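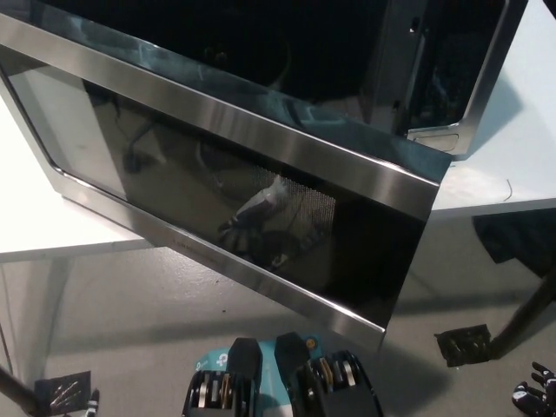

Lesura Press opens novella contest to first-time writers

Lesura Press will begin taking entries in August for a new novella contest, the publisher said on Monday. The contest is open to writers who have not yet published a book of fiction. Short stories that have appeared in magazines or online do not count against an entrant.

Manuscripts must be complete and no longer than 120 double-spaced pages. The press is asking for a single continuous work, so linked stories and opening sections of novels will be turned away. Translations are not eligible this year. There is no set theme, and genre fiction will be read alongside everything else.

The winning novella will be published as a paperback in the Marikar series, the line of short books that Lesura started after closing its quarterly magazine. The series has 33 titles so far, most of them story collections. Only 2 are novellas, and the press said it wants to change that balance.

"We get a lot of manuscripts that were clearly novellas at one point and were padded out to look like novels," the press said in its announcement. "We would like to see them before that happens."

The magazine's last open call drew 1046 submissions, which took the editors most of a year to answer. This time the reading will be done in stages. Outside readers will look at the first 20 pages of each entry – names removed – and pass along the ones they want read in full. The editors will then choose a shortlist, and the final decision will be made by the two writers who edit the Marikar series.

Every entrant will get a reply. Those on the shortlist will also get a page of written comments, whether or not they win.

Entries go through the Imel submission site, which the press already uses for its story collections. Writers with an account there can use the same login. Files should be in a standard word processing format, with the title on every page and the author's name left off. Paper copies will not be accepted. Simultaneous submissions are fine, but the press asks to be told promptly if a manuscript is taken elsewhere.

Bokus Books, the downtown store that hosts most Lesura readings, will hold an information evening before the contest opens. It starts at 7 p.m. in the upstairs room and is free. Earlier Marikar titles will be on sale at the front counter.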